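Storarham Blog > Home and Order > Conversations

"The bags must be seen, otherwise we buy them again"

Maribeth Buenaventura arranges small storage corners for families and small shops. She spoke with Yoga Santoso about rolls of bags, slatted shelves and why she likes loud wallpaper.

When I call Maribeth Buenaventura it is four in the afternoon and she is eating a late lunch. She asks if she can continue to eat while we speak, and I say of course. For the first minutes we talk only about noodles. Then she puts the bowl away and we come to the subject, which is bags.

She did not plan to become a person who thinks about bags. Before, she worked in the stockroom of Drunance, a shop for kitchen goods, where her task was to keep 163 kinds of small articles in a place where the sales people could find them. "It was a dark room and everything was in brown boxes," she says. "You opened a box to know what was in the box. I lost half of my day with opening."

After she left, she began to help friends with their closets, and then friends of friends. In almost every home she found the same drawer. It is usually the third one from the top in the kitchen, and it does not close well. Inside there are bags of every size, half of them out of their roll.

"One family had five open rolls of the same bag," she remembers. "They were not careless people. They were very orderly. But the drawer was deep, and the new roll goes on top of the old roll, and the old roll is forgotten."

Her solution is simple, and she tells it with some embarrassment, as if I would expect more. She takes the bags out of the drawer and puts them on a small open shelf with three levels. She prefers the kind that goes back like stairs, so that the upper level does not cover the lower one. In her own notes she calls this shelf the Jorker, after the first one she bought, and her clients have started to use the word too.

I ask her if there is a rule for what goes where. "Color is the rule," she answers. "One color for one level, if it is possible. Yellow on the top, pink in the middle, green at the bottom. The people in the house do not read labels. They say, bring me a green one."

Should the rolls stand or lie? Here she takes more time to think. Standing takes less place and you can see how thick the roll still is. But a standing roll falls easily when the shelf has slats and the roll is thin, so she puts it against the post of the frame. "If it falls two times in one week, I lay it down. I don't fight with a roll."

Above the shelf she likes to hang a wire basket for cloths. She folds them and puts them in so the folded side looks to the front. It is important for her that the basket is wire. She tried a closed one before, from the Coman series, and in one month it was full of batteries, string and a broken lamp switch. "When you can see inside, you are a little ashamed to put rubbish in," she says, and laughs.

Gloves are the one thing for which she still has no good answer. They are too thick for the basket and they look untidy on the shelf. Her husband wants a hook. She does not want a hook. For now the gloves stay on the floor at the left side, and she admits that this is not a system.

We come to the wallpaper. Many people in her work choose white walls, and she did also, for years. Then she saw a pink paper with big butterflies and bought it the same day. I ask if the small things do not disappear in front of such a pattern. She says she was afraid of this too. "But the rolls have one flat color and the butterflies have many. The eye finds the flat color." For the floor she took something more quiet, white with flowers drawn in black line.

Before she fills a shelf again, she empties it and puts the rolls on the floor in one group, where she can compare them. A roll that is almost finished goes to the front. This is the part the children of her clients like most, and she lets them do it even if it takes the double time.

The cost of one corner is small. Her last one came to 223 with the shelf, the basket and the plant, and the wallpaper was the biggest part. A client once offered her 3,000 to do a whole house in one weekend. She said no. "A whole house in a weekend is only hiding things. I wanted to do one drawer, and then wait."

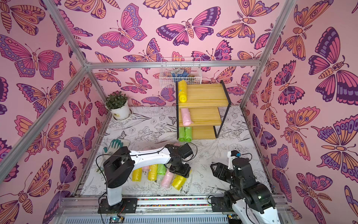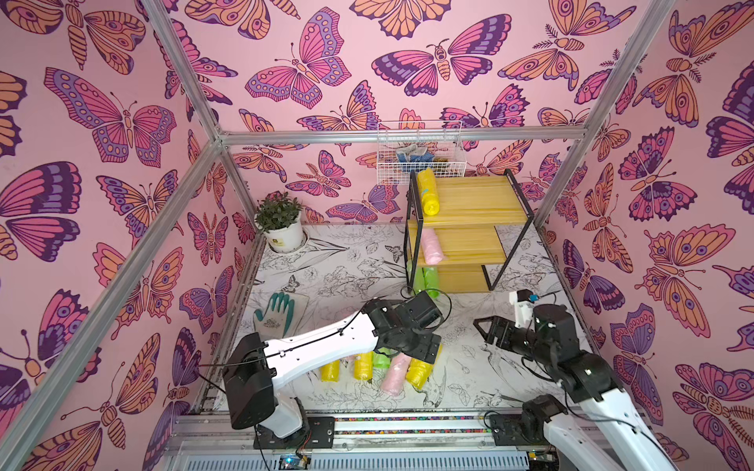

The butterfly corner, with the three-level shelf, the wire basket and the plant in its white pot.

At the end I ask her what is in her own third drawer now. She goes to look, and I hear it open. "Tea towels," she says. "And one roll of bags. I don't know who put it there."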